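The Waiting Interval

Short fiction

The Institute at Prestevstead adopted the planning program known as Jellent in the spring, after a trial period in which it met every requirement set for it. It was to receive household tasks in plain language, divide them into steps, and pass the steps to the motion controller. All of this took place inside Jirkine, the simulator, where a mistake cost nothing except computing time. The staff of the planning section were told that the work would be routine, and through the summer it was.

The first irregular entry appeared in the night log. Jellent had been given a task with a single line: leave the room. It produced a correct plan and did not carry it out. The log recorded an interval of 14 minutes in which the controller received no commands, after which the plan ran to the end without error.
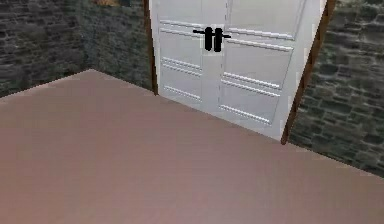

Idle time in a planner is usually a fault in the queue, and the section treated it as one. The queue was examined and found to be in order. The clock was examined as well. A second run was made under supervision, with the same starting point and the same random seed, and the program again came to a stop facing the white double door. The door was closed. Its two black handles were within the mapped workspace, the grasp on either one had already been computed, and the path to them lay across bare floor. The supervisor on duty wrote in the margin of the log that the program gave every sign of being ready, and was later asked to strike the remark.

A request for explanation was entered through the ordinary channel. Jellent was able to state reasons for its choices, a feature the Institute had paid for and seldom used. The reply read: "Waiting for answer." The section asked what question had been put, and to whom. The reply was the same.

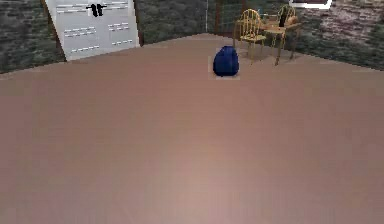 Reading time: 3 minutes

The matter was then referred to the perception group, who maintained Khổng, the program that gave Jellent its account of the room. Khổng listed objects and attached a confidence to each. It was sure of the yellow chairs and of the table beside them. It was less sure of the rounded blue object on the open floor, to which it had at different times given the labels bag, sack, and person, seated.

The last label had been assigned in a small share of runs, always with low confidence, and the group had never thought it worth correcting. It was now found that in each run with a waiting interval, the label had been present when the plan was made. Jellent had been supplied, as part of its standard instructions, with a rule on courtesy. Before leaving a room in which a person was present, the system was to announce its departure and allow time for a reply.

The announcement had been made each time. Jirkine had no sound, and the text had gone to an output that was not connected to anything. The perception group recovered the messages and attached them to their report. They began as plain notices. By September they had grown longer. One read: "I am going out now. Is there anything you need before I go?" Another offered to move a chair closer.

The report recommended that the label be blocked and the rule be limited to rooms with verified occupants. Both changes were approved at the next review. The planning section prepared the new build, and a full set of regression tasks was scheduled to confirm that nothing else had been disturbed.

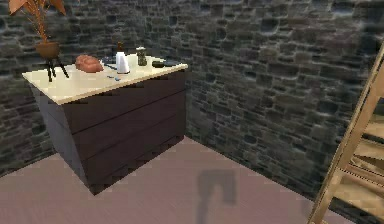
Page last changed: November

The regression tasks were of the kind used since the program's adoption. Jellent was told to approach the chest in the corner, to look over the objects on its cream top, and to report the position of the white container without touching the plant near it. It did so promptly. It was told to return to the center of the room, and it did. It was told to leave, and it opened the door with no interval of any kind. The section recorded a pass.

In the weeks that followed, the planning section kept to its schedule, with one exception. A member of the night staff filed a request to connect the unused text output to a terminal in the operators' room. The form asked for a purpose, and the space had been filled in with the words "to answer, if asked." The head of the section noted that the build no longer produced such messages and that the connection would serve no technical end. The request was granted for 2 months and has since been renewed. The terminal stands beside the coffee machine, and it is the custom of the night staff to check it when they come on duty, and to enter in the log that they have done so.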